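Hisgate Wrist Kit, second version

Back in stock as of May 2024

Okay, so this is the one I've been promising everybody! The Hisgate is a wrist camera kit for people who want to record demonstrations for a learning arm without building a whole rig first. You get the bracket, the camera, a pair of ridged fingers, a spare pair (you'll want them), and the recording software on a little drive. I use mine nearly every day, and it looks like it.

The thing I changed most is the viewing angle. On the first version the camera stared straight down between the fingers, and the policies we trained on that footage were great at closing on things and pretty hopeless at finding them. Felicidad Macaraeg kept telling me to tip it back and I kept not doing it. She was right. Now you get the fingertips and a good piece of whatever is past them, floor and tools and hands included.
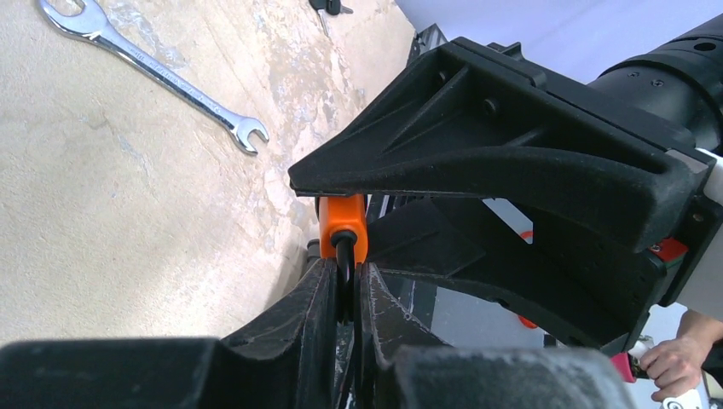

I leave clutter in my recordings on purpose, by the way. My early sets were all shot on a nice clean bench, and the arm got confused the minute somebody put down a wrench. So now I just record in the shop as it is. If a hand comes into view, fine, keep it. Tag the episode "hand" in the software and you can sort it out later.

For a simple grab-and-hold task I'd plan on 67 episodes before you bother training. Efren Yap got something usable out of 53, but he's a lot more patient with the controls than I am. Keep each one short, move your start position between takes, and save the fumbles too (there's a separate folder for them).

Finger pads wear. Mine pick up dust and scratches fast, and I only swap them when they start to slip. Wipe the lens every 10 episodes or so help me, you'll end up with an afternoon of fog like I did.

Cable is 25 inches longer than the old one. Fits the Tastel arm with no adapter. For the Omerović you need the ring, sold separately, and please check your bolt pattern before ordering!

Questions go to me or Solveig Holmgren at the Brernham shop.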